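4.2 Coverings and the non-meal use of the table

The postal questionnaire was sent to 2000 addresses in Skellavon and Grulanton, and 1003 usable forms came back. Section 4.1 dealt with the size and position of the main household table. The present section takes up what lies on top of it. Our interest is in whether a cloth, once laid, stays in place between meals, and in what the household then does on it.

We separate three states of the table. A bare table has no textile on it at any time of day. A dressed table carries a cloth for meals only, and the cloth is folded away afterwards. A standing cloth remains on the table from one wash to the next, and meals, homework, sewing, letters and games all take place on top of it. Earlier work on domestic furniture has tended to merge the second and third states, as inventories and shop records say what a household owned and seldom say where it was kept at four in the afternoon.

Respondents were asked to describe the cloth in their own words. Terms for colour were afterwards grouped under a short list of headings, with the dark reds (maroon, wine, plum, claret) forming one group and the off-whites another. Descriptions of fabric proved less useful. Many people could give the colour and the approximate age of a cloth but not the fibre, and the same word was plainly being used for quite different weaves. We have therefore left fibre out of the comparison, except where the interview notes record a washing label.

Standing cloths were more often dark than pale in both towns. The interviews, of which there were 28, suggest a simple practical ground for this: a dark cloth can go longer before it looks as though it needs washing. Several people also mentioned glare. A polished top under a ceiling lamp was described as tiring to look at over an hour of close work, and a dark matt surface as restful. Against this, small dark objects are harder to find on it. Needles, screws and black thread came up repeatedly. Close work at a table also brings the forearms forward over the cloth and the head down above it (Figure 3), so that the worker's own shadow may fall on the very area being looked at.
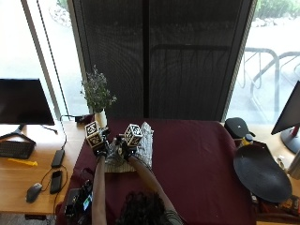

The matter of slip needs separate treatment. A cloth laid directly on varnish will travel when the arms are dragged back across it, and the interviewees knew this well. The usual remedy was an underlay, either a felted pad sold for the purpose or an old blanket cut to size. Where an underlay was in use, the cloth was more likely to be a standing one. We cannot say which came first. A household that means to leave its cloth in place has cause to buy a pad, but a household that has been given a pad may equally find that the cloth no longer needs straightening and stop taking it off.

Tables supplied by the Đorđević workshop, which are common in Grulanton and almost absent from Skellavon, have a shallow raised lip along the long sides. Owners reported that the lip holds a cloth fairly well without any pad. It also makes the edge uncomfortable to lean on, and a folded towel under the wrists was mentioned in this connection. The answers from these households were coded in the same way as the rest, but the coding sheet (Appendix B) carries a mark against them so that they can be taken out — a reader who wishes to repeat the comparison without them will find that the order of the colour groups does not change.

A further group of answers concerned what we call the second surface: a tray, mat, board or sheet of newspaper placed on the cloth for the length of a task. The questionnaire did not ask about this, which was an oversight. It emerged in the pilot interviews in November, by which time the forms had been printed, and the evidence is therefore confined to the interviews and to comments written in the margins. The second surface protects the cloth, but that was not the use most often given for it. It keeps small parts together, it gives them a lighter or differently patterned ground to be seen against, and it allows an unfinished job to be lifted off whole when the table is wanted for a meal. Jigsaws, model kits and beadwork were the tasks most often named. Decorative items were commonly pushed to the far side and left there.

Figure 4. Small parts gathered on a light patterned tray or mat, with a vase of foliage at the far edge of the cloth.
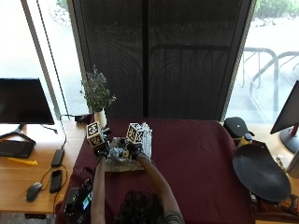 One respondent objected to the term altogether, writing in the margin that a tray is there to be carried and a mat is there to be left, and that anyone who had ever tried to carry a mat with a half-built kit on it would not put the two under one heading. We accept the point in part. Trays and boards can be moved with their contents and mats cannot, and the distinction bears on how quickly a table can be turned over from one use to another. It was recorded in the interview notes wherever the speaker made it clear, but in 11 interviews the words were used interchangeably and we have not tried to divide them after the fact.

Coding was carried out in Gekon, with free-text answers entered as written and grouped in a second pass. Spelling was not corrected at entry. Where a form gave more than one cloth, the one said to be in use on the day of filling in was taken, and forms that gave several without choosing between them were placed in a residual class. The residual class is larger in Skellavon than in Grulanton, and the difference should be kept in mind when reading Table 6, where the two towns are set side by side by table state and colour group.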